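How to Test and Replace the Battery in an Emergency Exit Sign

Most exit signs that fail an inspection have nothing wrong with them except the battery. The lamps are LEDs that last for years, the transformer rarely gives trouble, and the housing just sits there. The battery ages whether the power ever goes out or not. Swapping one takes under half an hour on a common thermoplastic sign, and the only tools needed are a screwdriver, a voltmeter and a stepladder.

These steps were written with the Brannigan and Likine wall-mount signs in mind. Other makes are laid out much the same way inside. If your sign is a die-cast or edge-lit model, the cover comes off differently, so check the sheet that came with it.

Before you start

Check who is allowed to do the work. In some buildings the lease or the local code says a licensed electrician has to open the fixture. Plugging in a battery is low-voltage work, but there is line voltage in the same box.

Find the breaker that feeds the sign. It is often on the same circuit as the hallway lighting. Write the breaker number on a strip of tape and stick it inside the panel door if it isn't labeled yet.

Have the new battery on hand before you open anything. You need three things off the old one: the voltage, the amp-hour rating and the plug style. Small signs mostly use a nickel-cadmium pack. Combination units with two lamp heads may use a sealed lead-acid battery, which is heavier and sits in a tray. Do not swap one type for the other. The charger board is built for one chemistry and will cook or starve the wrong one.

Step 1: Do the short test

With the power on, press and hold the test button for 30 seconds. The sign should stay lit the whole time and should not dim much. If it goes out as soon as you press the button, the battery is dead or unplugged. If it starts bright and fades, the battery is worn.

Look at the charge light too. On the Brannigan signs a steady light means the charger has power. If the light is off with the breaker on, the trouble may be in the supply wiring, and a new battery won't cure it.

Step 2: Turn off the power

Switch off the breaker. The sign will go to battery if there is any charge left, so a lit sign does not tell you the wires are live or dead. Use the voltmeter once the cover is off.

Step 3: Open the housing

Thermoplastic covers snap on. Push a flat screwdriver into the slot at the bottom edge and twist gently. Old plastic gets brittle near the top, so support the cover with your other hand as it swings. Let it hang by its wires only if they are long enough to take it - otherwise unplug the LED board and set the cover down.

Check the incoming wires with the meter. On a dual-voltage sign there will be a black lead for 120 volts and another color, usually orange or red, for 277. Only one of them should be connected. The other should be capped. Leave that cap alone.

Step 4: Take out the old battery

Unplug the connector by the plastic shell and not by the wires. NiCad packs are held by a clip or a plastic strap. If there is white or green crust on the plug, clean it off with a dry brush. If the crust has spread to the board, replace the whole sign, as the board won't last.

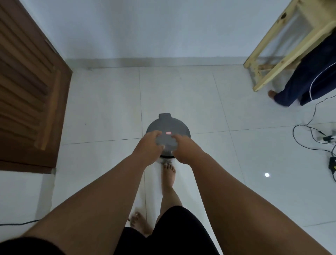

Kelechi Adebisi wrote in to say that the packs in the older Nolen signs come with the red and black wires reversed at the plug compared with most replacements, so it pays to lay the two side by side before plugging in. "The plug will fit either way you buy it," the note went on. "The board won't forgive you." We checked two Nolen signs after that and found the same thing on both.

Step 5: Fit the new one

Match the polarity, push the plug in until it clicks, and clip the pack into place. Write the month and year on it with a marker. Tuck the wires so the cover doesn't pinch them, snap the cover on and turn the breaker back on. The charge light should come on right away.

Step 6: Let it charge, then run the long test

A new pack arrives mostly flat. Give it a full 24 hours before you judge it. After that, do the long test: turn off the breaker and leave it off for 90 minutes. The sign has to stay lit to the end. Plan this for a time when the building is empty, and allow a day afterward for the battery to recover.

Keeping records

Most codes call for the short test once a month and the long test once a year. Keep a sheet with the sign number, location, date and result. In the Onalberg building we look after there are 83 signs, and we do the long tests floor by floor in June so that no two floors are low on charge together.

Disposal

NiCad and lead-acid batteries can't go in the trash. Tape over the plug or terminals and take them to a battery recycler or the store that sold you the new ones.

Parts

Battery packs for the Likine signs are listed by sign model and not by battery size. If the label inside the cover has faded, measure the old pack and count the cells under the wrap before ordering.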